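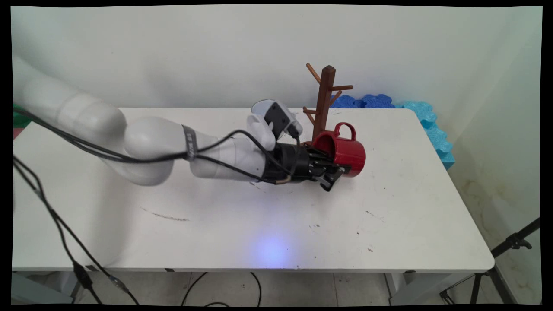 Someone on the Gritard list asked on 8/24/26 whether a mug tree is worth the space it takes up, and I've been wanting to answer properly ever since, so I've pasted the whole message in:

> Hello all. We've just moved into a flat with one wall cupboard, and the plates have taken most of it. The mugs are stacked two high and I hate it, I've chipped a rim already. My mother had a mug tree and I remember it as a wobbly thing that fell over whenever you took the wrong mug off. Are they all like that? And do big mugs fit? I don't want hooks because the landlord won't have screws in anything.

Oh, please get one! They are not all like that. I love mine and I would love it even if it held nothing at all, but it does a proper job too.

The wobble comes down to the base and how you load it. A wooden one with a tall square post, like the dark brown one at the top, is the sort I always look for in second-hand shops. The one I use every day came from the Krajewska shop in June, for 3 pounds, and all it needed was a wipe and a bit of oil. If yours rocks, turn it over and stick a felt pad under the low corner. Then load opposite pegs in turn, heaviest mugs low down. Take them off in the same sort of order and it will stay put.

Big mugs are fine if the handle is a decent loop. Bring your fattest mug to the shop with you and try it (I've done this, people do look). Mine is 11 cm across and goes on a lower peg with its neighbour left empty. A plain red mug with a good open handle is about as easy as it gets. The ones that cause trouble are those with tiny ear-shaped handles you can only get one finger through — keep those in the cupboard with the plates.

Pegs that angle upwards are what you want. I had one where they stuck straight out and the mugs crept towards the ends every time somebody shut the drawer underneath. A peg that has come loose is an easy repair: a dab of wood glue, leave it overnight, done.

As for the space, mine stands on a patch of worktop 22 cm square next to the kettle, and I got a whole shelf back. The shelf has flour and rice on it now and I'm delighted with it every single morning.

Do tell us what you end up with, and if anyone near Fastota has a spare tree going, please shout.

Happy hanging,
The tea drinker at Utent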